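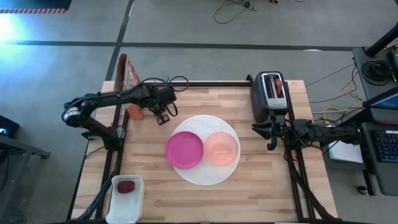
Tsehay Birhane pergunta se o pão pode ficar na torradeira depois de saltar, enquanto se acaba de pôr a mesa, ou se é preferível passá-lo logo para o prato. Acrescenta que as fatias dela amolecem sempre por baixo.

Depende do prato. Uma fatia acabada de torrar liberta vapor durante alguns minutos. Numa superfície lisa e fria, o vapor condensa entre o prato e o pão e a face inferior amolece. Na ranhura, a fatia continua a secar com o calor residual, o que se nota sobretudo em pão de forma fino. Procedimento recomendado:

1. Retirar a fatia até 30 segundos depois de saltar.
2. Mantê-la ao alto durante 45 segundos, numa grelha ou encostada a outra fatia.
3. Só então passar para o prato. Barrar de imediato.

Nunca retirar pão preso com talheres de metal. Desligar a ficha, deixar arrefecer e usar uma pinça de madeira.

Posição da torradeira

O aparelho fica num canto da mesa ou da bancada, com o comando virado para quem o usa. Deixar 20 cm livres por cima e nada encostado aos lados. Caixas de cartão, guardanapos e sacos de pão ficam do lado oposto. O cabo segue por trás, sem atravessar a zona dos pratos. Não usar debaixo de armários suspensos nem junto a cortinas.

Tampos de madeira

Os tampos de ripas coladas reagem mal ao calor localizado e à água parada. Convém colocar uma base sob a louça quente e limpar os pingos no momento. Para a manutenção corrente:

Pano húmido bem torcido, no sentido do veio.
Secagem imediata com pano de algodão.
Óleo mineral de qualidade alimentar em camada fina, em março e de novo no outono. Retirar o excesso ao fim de 20 minutos.

O óleo não se aplica em tampos envernizados. Em caso de dúvida, deitar uma gota de água numa zona discreta: se a madeira escurecer, o acabamento é permeável.

Disposição do pequeno-almoço

Uma base redonda por pessoa chega para o prato e a taça, lado a lado. Os copos ficam atrás do prato e a caixa de cereais de um dos lados, fora do caminho da mão que serve.

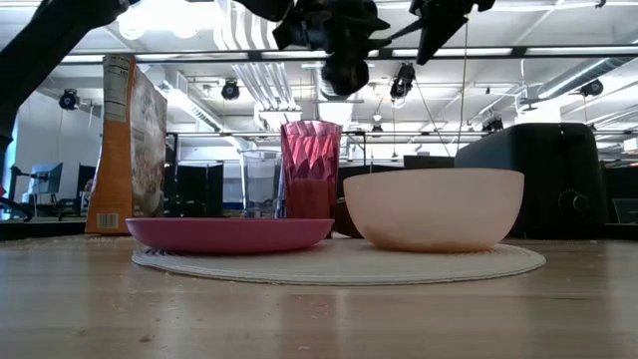

A taça deve ser funda quando se servem cereais com leite, e o leite entra no fim, já com a pessoa sentada. O prato raso recebe a torrada e as migalhas. Os copos altos enchem-se até dois terços.

Bases entrançadas: sacudir depois de cada refeição e escovar a seco, seguindo o entrançado. Se a etiqueta permitir lavagem, usar água morna com pouco detergente e secar na horizontal. Penduradas, deformam.

Caixa de cereais: fechar o saco interior com mola antes de dobrar a aba. Em cozinhas húmidas, passar o conteúdo para um frasco hermético e guardar o recorte com a data de validade.

Gaveta das migalhas: esvaziar uma vez por semana, com a torradeira desligada da tomada e fria. Um pincel seco retira o que fica nos cantos. A gaveta volta ao lugar completamente seca.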